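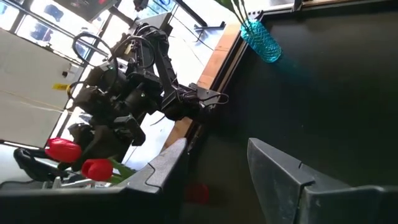
Murnley shop meeting, 2021-05-26

Kojo Wumbei taking the notes again, so blame me for the spelling. Mensah in the chair, Estix and Stanuna both on the phone, and Stanuna dropped out twice.

Last meeting's notes
Agreed, apart from the bit where I wrote that the school pinafores were going back to the supplier. They're staying. Sorry, Estix!

Children's rainwear
This took up most of the evening. We've got 67 puddle suits left from the spring order, nearly all of them in the two smallest sizes, and the big ones went in a fortnight. I said (and I still think) that we ordered from last year's sheet without looking at it properly. Mensah wants to knock the price down now, while it's still wet out. Estix would sooner hold on to them for the autumn, as babies do keep turning up. We went round in circles a bit and settled on a small reduction until the end of June, then whatever's left goes up to the stockroom.

Zips
Eight jackets have come back with the zip gone at the bottom, all the same make, all the green ones. I've been swapping them without a fuss but I'd like the supplier to pay for it. Stanuna will ring them and be firm. I've put the jackets in a bag under the stairs, please don't sell them, Mensah.

Winter coats
The order has to be in soon if we want delivery by October. The quote is for 299 coats and I nearly fell off my chair, but that's across both shops and includes the teenage sizes, which we've never done before. Estix loves the mustard. I don't, and I'd like that written down, so I have. Agreed to go ahead with the navy and the red, and to ask for a sample of the mustard before anyone says yes to it.

Size labels
We had 13 exchanges last month where the parent had simply read the label wrong. It gives height first and age second, in tiny print. I'll make a card for the rail with the ages nice and big, and Stanuna is going to check my sums.

Anything else
The mirror in the changing room is too high for the little ones. Mensah has a spare at home and will bring it in. Gloves on strings: yes please, more of them, they fly out!

Next meeting to be fixed once Estix is back from leave. Mensah to bring the coat samples if they've come.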